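The Long Table at Prikuritz

By Ursina Moser

When I was a child, a sandwich was something you ate because there was no time for a meal. My mother made it standing up, and we ate it standing up. So I was a little surprised when Brigitta Hofstetter invited me to Prikuritz for a whole lunch of sandwiches, and told me to come hungry and to bring no flowers, as there would be no place for them on the table.

She was right about the flowers. Her table is long and it is used for everything: the bread, the plates, the toaster, later the coffee. She does not believe in carrying things from the kitchen. "If the guest cannot see how the sandwich is made, he will eat it too fast," she told me, and she gave me a knife.

Brigitta taught home cooking in Nedbridge for many years, and she still talks to you as if there would be a small test in the afternoon. Her first rule concerns the order. Toast first, then the leaf, then whatever is wet. The lettuce must be dry and it must be bigger than the bread, so that it hangs over a little. She says a leaf that fits exactly looks like it was cut by an office.

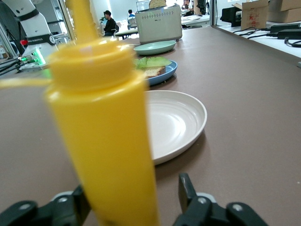 Her second rule is that sauce comes from a squeeze bottle. I confess I had something against these bottles. They reminded me of the snack stand at the train station. But Brigitta has good reasons. With a spoon, she says, people always take too much, and then they are ashamed to put it back. With a narrow nozzle you can draw one thin line and stop. Her mustard sauce is half mild mustard, half yogurt, with a bit of honey and 4 drops of vinegar. Four, and she really does drop them one after the other. It keeps in the refrigerator until the end of the week.

The plates are another subject. Nothing at Brigitta's matches, and this is on purpose. Her neighbor Benedikt Ruchti, who came over shortly after eleven with a jar of pickles, remembers that she once owned a complete white set from Ammann, for twelve persons. She sold it in May some years ago and began to buy single pieces in colors. Each guest chooses a plate at the beginning and keeps it. In this way one always knows which sandwich is whose, also after the second glass of cider.

I chose green. Benedikt, it seems, always has blue, and he was not willing to discuss it.
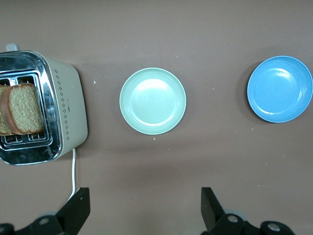

About the toasting the two of them do not agree. Benedikt wants the bread dark, almost bitter at the edges. Brigitta takes hers out when it is hardly warm, because the sauce will do the rest, and she cuts the slices from a loaf that is one day old. A fresh loaf, she says, bends under the lettuce and makes you look clumsy in front of people. I tried both ways and I am on her side, but I ate Benedikt's version to the last bite.

We sat until half past three. At the end there were crumbs everywhere, and Brigitta wiped them into her hand and went out to the birds with them. I have since bought a squeeze bottle. It leaks a bit when I hold it wrong, and I am still practicing the thin line.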